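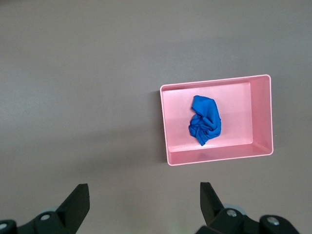
Folding arm build, wrist camera and gripper questions
Home Builds > Arms and Grippers
139 replies, page 2

wrezende
Posted July 2024
Evening all, and thank you again for the patience on page 1, I know I write long posts and you were all very kind about it. So the arm is together, the wrist camera is wired, and I have started on cloth. My plan is still the one I had at the start, which is to pick a rag out of the pink bin, lay it on the table and (someday!) fold it. I have recorded 862 picks by hand so far, my daughter did a good share of them over the school break and she is steadier than I am.
My trouble is the approach. With the fingers wide open it lines up too far to the left of the bin, and then it swings over late and comes down on the rim about as often as it comes down on the cloth. Is that my camera mount, my calibration, or just not enough picks?
Wagner Rezende

plondberg_pete
Wagner, so glad to see this one moving again! I'd look at the mount first. On mine the camera bracket was printed a hair out of square and everything I did afterward was me chasing that one bracket. Put a strip of tape on the table, drive the wrist straight down over it and watch whether the tape wanders across the picture. If it wanders, no amount of picks will help you.

joubert_k
I'm going to disagree with Pete, in a friendly way. A crooked camera doesn't matter much if it's crooked the same way every time, the model learns around it. What I'd want to know is where the bin was for those 862. If you always set it down in the same spot and then nudged it later, there's your answer. Move the bin every few picks, turn it, push it near the edge. I had no luck with socks until I got to 2515 and had stopped being so tidy about it.

plondberg_pete
Same way every time, sure, but is it? Those brackets flex. Mine would shift when the cable pulled on it.

joubert_k
Okay, fair about the cable. I'd still move the bin.

arkach
Lovely clean table, by the way, mine has never looked like that. One thing I'd add is to go easy on your fingertips. Those angled tips are good for getting under an edge, but on a thin rag I found they wanted to slide down the folds and pinch only air. A bit of rubber from a bicycle tube glued to the inner faces did wonders for me. And aim for the highest fold, not the middle of the heap.

surthorpe_jan
Don't glue it! Double-sided tape, please, from someone who spent a whole evening with a scraper. Also I'd use a darker bin, or at least try one. Pale pink under a desk lamp gets shiny along the rim.

arkach
The pink is fine, Jan. Royal blue on pink is as easy as it gets for a camera.

surthorpe_jan
For finding the cloth, yes. He's hitting the rim.

wrezende
Well, I am grateful to every one of you, even the ones arguing. I did Pete's tape test before supper and the tape does wander, a little, to the right as the wrist comes down. So the bracket comes off tomorrow. But I also have to confess to joubert_k that the bin sat in one place for nearly all the recordings, with a pencil mark to put it back on, and I was quite proud of that pencil mark. I will rub it out and do a fresh batch in August when the house is quieter. Jan, do you remember what thickness of tape you used?

surthorpe_jan
The thin carpet kind. Cut it a little short of the tip so it doesn't pick up lint.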